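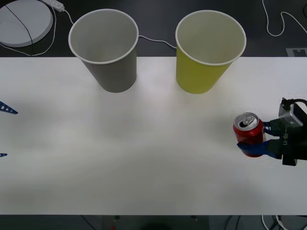

19 Jul 2024

Soda can day on the two-arm table. I swapped both grippers over to the blue fingers last night and wanted to see how they get on with something slick and thin-walled before I let them anywhere near the paper cups (gray and yellow, parked at the back for now).

Right arm first. The old fingers dented every can I gave them, so I dropped the close current from 2000 to 200 on the Korletey driver and crept back up from there. Settled on 62 percent travel with a soft stop. I like it down low on the can - the wall seems stiffer near the base and the wrist camera gets a decent look at the lid. Grabbing high just blocks the view, which I should have worked out back in March when I moved the camera mount!

Left arm is still on the old firmware. It opens fine, but there's a little hitch when it closes and I can't tell if that's the servo or my wiring. The Trovberg horn has 2 set screws and I've only ever put threadlock on one of them, so that's where I'm looking first. If anybody in the Flirkham shop has the small hex key, please put it back in the drawer.

Cables under the table are a mess again, my fault. I want a proper strain relief on the wrist camera lead too, it loops way out on the right side and I keep catching it with my sleeve.

Next: same settings on the cups, starting with the yellow one. They'll need way less squeeze, so drop the current before closing. Also order more Masier heat-set inserts, the M3 bag is nearly empty.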